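4.2 Setting up the Skestalen dishwasher before first use

Read this section fully before you switch the machine on. The water supply and the drain hose must already be connected (section 4.1).

1. Open the door and take out the transport foam from both baskets. Check also behind the cutlery tray – one small piece sits there.

2. Unscrew the cap of the salt container in the floor of the machine. The first time only, fill the container with water to the top.

3. Put in the salt with the grey funnel. Use coarse dishwasher salt, never table salt. Some water will flow over, this is normal.

4. Close the cap firmly and wipe away spilled grains.

5. Set the water hardness. Hold the Start button until the display shows a number, then press it until you reach your level. The highest level is 9. Your local water office can tell you the hardness in your neighbourhood.

CAUTION: Salt left on the steel floor can cause rust. Run the Rinse program directly after filling.

6. Load the baskets. Plates go in the lower basket with the eating side toward the centre. Plastic items go only in the upper basket, away from the heater.

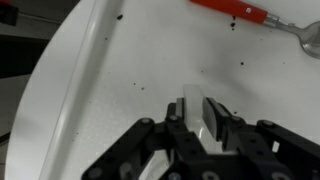
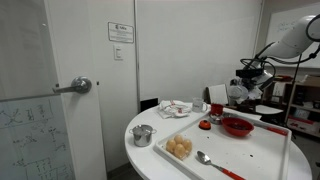
Do I need to fill salt if I use the tablets with salt inside?
If your hardness level is set to 2 or lower, the tablet is enough. For all higher levels, fill the container also.

7. Turn both spray arms by hand. They must move freely and touch nothing.

8. Put the detergent in the dispenser, close the lid until it clicks, and choose a program.

Note: After a power cut the hardness setting stays in memory, but the delay timer does not – please set it again.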